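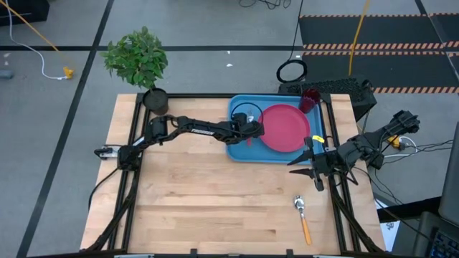 Lockyer bench, tray-setting task. Cutlery, plate and cup are supplied; the plant is not.

Lockyer two-arm recording bench
From Bostier, Cunescombe

Lockyer is a table with two arms and a great deal of patience. You show it a job by hand, it writes down everything the arms did and everything the cameras saw, and you do it again. Then again. Your model gets the benefit and you get a stiff neck.

We sell it as a complete station for teams who need demonstrations of ordinary two-handed work: laying a tray, passing a fork from one side to the other, putting a cup back where it came from. The arms face each other across the worktop so that both can get at the same plate. They can also get at each other, and the software has a soft stop for this.

What you get
Butcher-block worktop with black rail frame
Two arms, cabled and clamped
Fixed camera looking over the whole work area
Tableware kit: tray, plate, cup, fork, spoon
Dralus recording software, one licence per bench
Foot pedal for start, stop and "bin that one"

Recording
Dralus saves each attempt as its own episode, with joint positions, gripper opening and video on one clock. An operator who has settled in can manage up to 12 episodes before wanting a cup of tea. Failed attempts are kept in a separate folder unless you tell it otherwise. Keep them - a dropped spoon is still worth having, and you will own plenty.

Between episodes the software suggests a new starting layout for the pieces. It is fussier than most people about this. Left alone, people put the spoon down in the same place all afternoon and end up with a model that can find a spoon in exactly one spot.

Starter set
Every bench ships with 2000 tray-setting episodes recorded at our Cunescombe workshop, labelled by stage. Load them on the first morning to check your training code before adding your own.

Fitting
Allow clear floor on both long sides and somewhere for the cables to go. They will not go there, but allow it anyway.

Delivery
Ten weeks from order, with no orders shipped in August. Spare gripper fingers come in packs of 10. Most customers order one pack and then, in September, another.

Price on request from the Bostier sales desk.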